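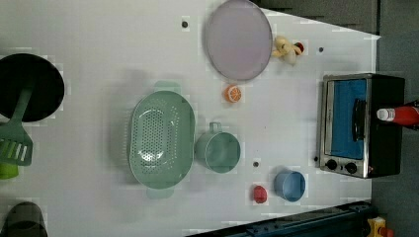
La clasificación por colores es el primer criterio que prueba casi todo el mundo al ordenar una cocinita de juguete, y el que peor aguanta el uso. Lo digo después de dos temporadas con el mismo lote: menaje, comida de imitación y un par de aparatos pequeños. En septiembre volví a sacarlo todo sobre la mesa blanca y rehíce el sistema desde cero. Dejo aquí el procedimiento por si a alguien le ahorra una tarde.

El primer sistema usaba cajas apilables Trollow, de 11 litros, con tapa. Una para lo verde, otra para lo morado y azul, otra para la comida. Sobre el papel era coherente. En la práctica, el escurridor ovalado ocupa casi toda la base de su caja por culpa de las dos asas, y la taza verde menta acababa siempre dentro de él, con el asa enganchada. Para sacar una pieza había que levantar la otra. El plato lila, que es grande y tiene el borde fino, no cabía tumbado en ninguna y viajaba de canto, apretado contra la tapa.

Birgit Wiegand, que lleva el blog Hagedorn sobre almacenaje doméstico, propone ordenar por huella, es decir, por la superficie que ocupa cada pieza apoyada en su posición natural. Su método está pensado para menaje de verdad, pero se traslada bien. Se colocan todas las piezas separadas sobre una superficie lisa, sin apilar nada, y se forman grupos según el hueco que necesitan y no según lo que representan.

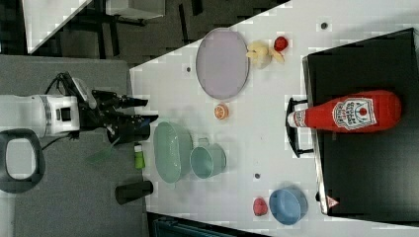 El grupo de las piezas grandes es el que manda, porque fija la profundidad del cajón. Plato y escurridor van en el nivel inferior, el plato debajo. La taza se guarda fuera del escurridor, boca arriba y con el asa hacia dentro – detalle menor, pero evita que tropiece con el frontal al cerrar. Los utensilios de mango largo van aparte, en una bandeja alargada Flistcombe que compré para cubiertos y que nunca encajó en el cajón de los cubiertos.

La comida de juguete es otro problema. Son piezas pequeñas, redondeadas, que ruedan: la rodaja de naranja, la pieza roja y similares. En una caja honda se van al fondo y hay que volcarla entera. Ahora las tengo en una bandeja baja, de una sola capa, y con una hoja de fieltro Tolard debajo para que no patinen. El peso total de esa bandeja, medido con la báscula de cocina, es de 500 gramos, así que cualquier balda la soporta.

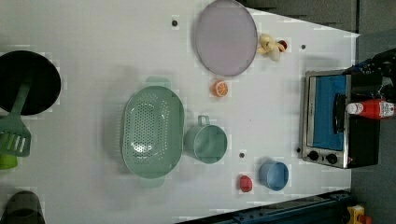 ¿Conviene guardar el hornito en la misma caja que los accesorios?

Mejor aparte, sobre la balda y con la puerta mirando hacia fuera. Es un volumen rígido que no se deja apilar, y los mandos sobresalen lo suficiente para rozar con las piezas vecinas. Si falta sitio, se puede aprovechar la parte de arriba para la bandeja de la comida, siempre que no asome por delante.

Queda pendiente el etiquetado. Probé etiquetas de papel en las tapas y se despegaron en más de 2 cajas, de modo que estoy mirando portaetiquetas con pinza para el borde. También tengo que decidir qué hago con las Trollow vacías. De momento están en el trastero, una dentro de otra, con las tapas atadas al lado.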